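Section 3: Scheduling posts and muting notifications

Cilach will send you a notification whenever anything happens to your account, and it takes a generous view of what counts as something happening. A stranger in another time zone has liked a post you wrote two years ago. A person you follow has changed their profile picture from one hill to another hill. This section explains how to turn most of that off, and how to queue your own posts so that they interrupt other people at a time you have chosen.

You will need the app installed and your account linked to Dallix, the scheduling tool. If you skipped Section 2, go back to it now. We'll wait.

3.1 Muting notifications

1. Open Cilach and tap your profile circle in the top corner.

2. Choose Settings, then Attention. (Older versions call this menu Alerts. It was renamed in July and the contents were left exactly as they were.)

3. Tap Quiet Mode and slide the switch to On.

4. Set a start time and an end time. The app suggests 11 p.m. to 6 a.m. Most people find they want it the other way round as well.

5. Scroll to Exceptions. Every category is ticked by default, so at this stage Quiet Mode is on and does nothing whatsoever. Untick the ones you can live without.

6. Tap Save. Going back with the arrow does not save, and does not tell you so.

Note: Direct messages have their own switch, under Messages > Sounds. Group chats have a third one, inside each group, behind the three dots.

Caution: Do not tap Reset Attention at the bottom of the page. It restores every alert you have just removed and adds a weekly summary of the alerts you missed.

3.2 Linking a queue

1. In Dallix, choose Queues > New Queue and give it a name. The name is private, so it can be rude.

2. Under Destination, pick Cilach. You'll be sent to a permission page. Read it if you enjoy that sort of thing, then tap Allow.

3. Back in Dallix, choose your time zone by hand. Automatic detection uses the place where you first opened the account, and for anyone who signed up on holiday this has led to some very early posts.

4. Set a gap between posts. The shortest allowed is 90 minutes. If you feel you need less than that, see 3.1 and consider the matter from your followers' side.

3.3 Adding posts to the queue

1. Tap the plus sign and write your post. The limit is 1837 characters, a figure we have never had explained to us.

2. Add a picture if you want one. A tall picture will be cropped to a square in the feed, taking the top and bottom off, so check the preview before you commit.

3. Choose Next Free Slot or Exact Time. Exact Time posts jump ahead of everything else and push the rest of the queue back by one gap.

4. Tap Queue It. A small clock appears beside the post. A small clock with a line through it means the link to Cilach has lapsed; repeat 3.2 from step 2.

Note: A queue holds up to 206 posts. When it is full, Dallix accepts new ones politely and drops them. Keep an eye on the counter at the top of the list.

Caution: Queued posts go out whatever is happening in the world. If there is bad news about, pause the queue before your cheerful thought about biscuits arrives in the middle of it. Pause is under the three dots, next to Delete Queue — go slowly.

3.4 Checking that it worked

1. Queue a short test post with a picture and set it to Exact Time, a few minutes ahead.

2. Put the phone down. Refreshing the feed doesn't hurry it along.

3. When the post appears, open it from a second account if you have one and look at the crop.
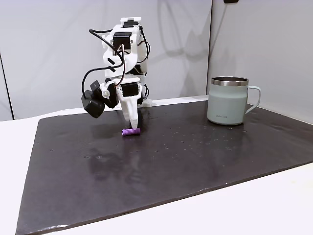
Dvořáček reports that the test post appeared twice, once at the chosen time and again when the next free slot came up, and wonders whether one of them can be deleted without losing the replies. It can. Delete the copy with no replies, then open the queue in Dallix and remove the entry marked Retry, or there will be a third.

4. If nothing has appeared after ten minutes, check that the queue isn't paused, then check the time zone again. It's usually the time zone.

Note: The Draneno add-on, which reposts your old material automatically, ignores both the queue and Quiet Mode. Switch it off before you test. You may find you don't miss it.

Unlinking Dallix and closing a queue for good are covered in Section 4.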